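Mondside Neighbors Group, minutes of the November 23, 2021 meeting

I took notes again, so blame me for the spelling! We had 13 people, plus a few who came in late and stood by the coats.

First up was the winter bus. Tello Street still has no stop after the evening run, and folks on the hill are pretty fed up. I've got the petition at 136 names and I'll mail it to the county before the holiday (if you haven't signed, catch me at the door).

Then money. We have nearly $3000 left from the June street fair. Most of us wanted to put it toward the Tulell Park path, which floods by the swings. Two people would like to see a second quote first, so I'm calling Sastham Paving for one.
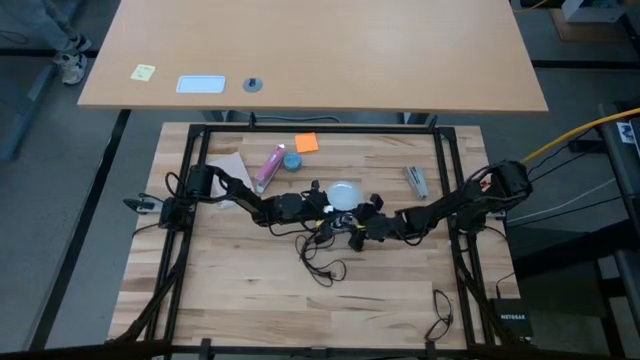 Table with the sticky note and blue tray.

Snow shoveling sign-up went around next. We've got 15 driveways on the list already and only the lower blocks covered, so please, please ask your teenagers! I'll keep the sheet at my place and add names by phone.

Somebody asked about the barking on Tello Street. We talked it over for too long and left it for next time.

Cookies were great. We wrapped up a little late and I still have a green casserole dish that isn't mine.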